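Prundden Timber opens board and benchtop workshop in Zakdale

MEDIA RELEASE
For immediate release

ZAKDALE – Prundden Timber will begin making maple boards and benchtops at its new Zakdale workshop in November, bringing work that was previously sent interstate back to the town where the company dries and stores its hardwood.

The workshop takes over the former cannery building on Kurian Road, next to Prundden's existing timber yard. It has a floor area of 979 square metres, with separate rooms for machining, gluing and finishing. Fit-out began in autumn and the dust extraction system passed its final inspection last month.

Prundden will sell the boards under the name Zuditz. The range covers chopping boards, pastry boards, serving boards and benchtops cut to order. Prices start at $99 for the smallest chopping board. Benchtops will be quoted individually, as the cost depends on length, thickness and the number of cut-outs for sinks and cooktops.

All Zuditz products are made from solid maple planks joined along their edges. No veneer is used. Planks are sorted by colour before gluing, but the company does not remove figured timber or boards with darker streaks, and customers should expect differences between one piece and the next. People who want a plainer grain can ask for it when they order, and this may add to the waiting time.

Finished boards are sanded and given two coats of food-safe oil. They can also be supplied bare for customers who prefer to apply their own finish. Bare boards should be oiled before they are used with food.

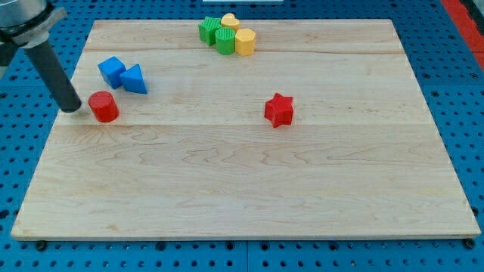
Jobs and training

The workshop will employ 5 full-time staff when it opens, including two apprentices. Prundden expects to hire again in the new year if benchtop orders reach the level it has planned for. Applications for the second intake will be advertised on the company's website and at the yard office.

Existing yard staff keep their current positions and hours. Some have asked to be trained on the finishing line and will be rostered there part of the week.

Offcuts program

Offcuts too short for the range will be bagged and sold from the yard for craft work and kindling. Schools in the Zakdale district can collect a bag each term at no charge by phoning ahead. Sawdust will go to a local composting business.

Orders and opening hours

The first production run will be roughly 200 boards, which will be sold through the yard shop before any are sent to other stores. Online orders will open once that run has sold. Delivery within Zakdale is free for benchtops. Boards can be posted anywhere in Australia at the buyer's cost.

The yard shop is open from 7.30 am to 4 pm on weekdays. Trade customers can use the Kurian Road gate from 6.30 am. Parking is available at the front of the building, and the loading bay must be kept clear.

Media and trade enquiries can be made through the yard office or the contact form on the Prundden Timber website.

ENDS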